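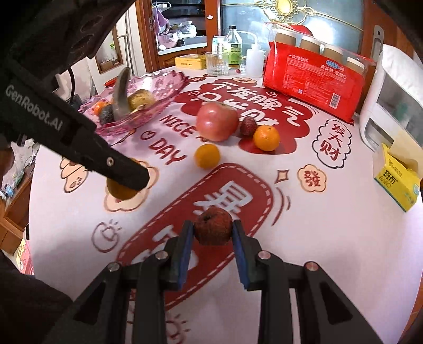
Suche Suchbegriff eingeben

Zeitmessung > Transponder & Matten

2024-02-13 - Redaktion Biritz

Biritz Zeitmessmatte C2 für Straßenläufe und Firmenläufe

Die C2 ist eine passive UHF-Bodenmatte zur Netto- und Bruttozeitnahme. Sie wird quer zur Laufrichtung verlegt und über ein Koaxialkabel an den Decoder Clotomden angeschlossen. Der Decoder speichert bis zu 2.000 Startnummern je Wettbewerb, die Teamwertung wird nach Firmen oder Vereinen getrennt ausgegeben.

Beim Firmenlauf Drollevdale im September war das System mit 1.852 Transpondern im Einsatz, verteilt auf 514 Teams.

Lieferumfang: Matte, Anschlusskabel, Rampenprofile, Transporttasche. Decoder und Transponder sind separat zu bestellen - Transponder in Packungen zu 200 Stück.

Die Firmware des Decoders muss vor der ersten Nutzung aktualisiert werden. Der Export erfolgt als CSV oder direkt in die Auswertesoftware Chang.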